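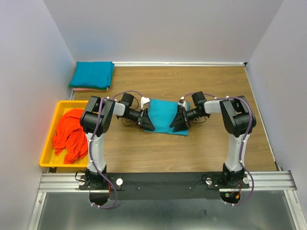
主题：小方巾叠好之后堆放总是歪，各位用什么折法
版块：收纳与洗护

楼主 eslow_ren
家里擦手巾、擦桌布都是薄的小方巾，颜色不同，尺寸标称一样，实测边长有出入。现在的流程是洗完晾干，统一扔进一个浅口托盘，再一块一块拿出来铺平、对折、再对折，摞到桌子靠墙的角上。问题有两个：
一是摞到一定高度，上层开始往外滑，边缘对不齐。
二是对折的时候两层之间起皱，压不平，越往上越鼓。
桌面是木纹的，表面偏滑。求一个稳定的折法，不要熨。

2楼 棉纱支数
先分清是布的问题还是折的问题。取一块单独铺平，量两条对角线。两条不等长，说明布已经走形，怎么折都对不齐。薄方巾洗几次以后经向和纬向缩得不一样，正方形会变成长方形，或者变成菱形。

3楼 Motaung
同意楼上。补充一点：对折时不要捏一个角往上提。捏单角，布会沿斜向拉长，放下去必然有斜褶。捏同一条边的两端，保持这条边绷直，整条边一起翻过去，落下后从折线往开口方向抹平。顺序反了，气和褶子都赶到折线里，出不来。

4楼 eslow_ren（楼主）
回2楼：量了手边的一块，两条对角线分别是319毫米和317毫米，差2毫米。这个算不算走形？
回3楼：我一直是捏单角，今晚改。

5楼 棉纱支数
2毫米可以忽略。问题在折法和堆放。

6楼 nernix_用户
不同意3楼的抹平方向。我从中间往两侧抹，再抹开口边。只往开口方向抹，上层会比下层多滑出去一点，布越薄越明显。叠一块看不出来，叠一摞就是楼主说的第一个问题。

7楼 Motaung
上层滑出去是因为手压得太重。手掌平放，不加力，靠布本身的重量就够。从中间往两侧抹，折线两端容易顶出小尖角，摞起来角是翘的。

8楼 nernix_用户
尖角我这里没有出现过。可能和布的克重有关，我用的是偏厚的。

9楼 Motaung
那就对了，厚布两种都行。楼主的是薄布。

10楼 Anathi Kekana
我在布草间做过三年，说一下那边的做法，供参考。
1. 折好的一面朝外，开口朝墙。折线硬，开口软，硬边朝外，整摞看起来齐，取的时候也不会把下面一块带出来。
2. 相邻两块，折线方向转180度。折线一侧比开口一侧厚，全部同向堆，整摞会往开口一侧倾。交替之后高度基本持平。
3. 尺寸大的在下，小的在上。颜色混放没有关系，但材质不同的不要混。

11楼 棉纱支数
第1条和第2条冲突。要求折线全部朝外，就没有办法转180度。

12楼 Anathi Kekana
是，我写得不严谨。矮的一摞用第1条，高的用第2条。布草间的车上是五块一组，组内同向，组间转向。家里用量小，只用第1条就可以。

13楼 rirorov
有没有考虑不堆，竖着放？折成三折的长条，再对折，立在盒子里，不存在滑的问题，取中间一块也不影响两边。

14楼 nernix_用户
竖放要求盒子基本装满，装一半就倒。楼主只有几块布的话不合适。薄布本身也立不住，得多折一道，折痕就多一道。

15楼 rirorov
加一块隔板即可。折痕多一道我不介意，擦桌子用的。

16楼 eslow_ren（楼主）
汇报结果。按3楼的捏法，双手各捏一端，起皱减少很明显。抹平方向两种都试了，在我这块布上往开口方向抹更平，6楼的方法两端确实有一点翘。堆放按10楼第1条，靠着墙角放，两面有依靠，目前没有滑。
还剩一个问题：托盘里的布是揉成一团的，拿出来先要找角，这一步最花时间。

17楼 棉纱支数
托盘里就不要揉。从晾架上取下来，顺手对折一次搭着放，后面少一步。

18楼 Motaung
找角的办法：先找到任意一条边，捏住，另一只手沿着这条边滑到头就是一个角，再沿同一条边往反方向滑到头是第二个角。不要在布团中间翻。缝边比布面厚，手摸得出来。

19楼 Anathi Kekana
18楼的方法对锁边的布有效。裁切边没有包缝的，手感区别很小，还是提起来抖开再看。

20楼 eslow_ren（楼主）
我的是锁边的，按18楼试。托盘先留着，只放还没叠的，叠好的不再放回去。

21楼 rirorov
托盘深度多少？浅的话布会搭到外面，落到桌上容易和叠好的混。

22楼 eslow_ren（楼主）
浅的，没量。叠好的放在后面墙角，和托盘隔开，目前没混过。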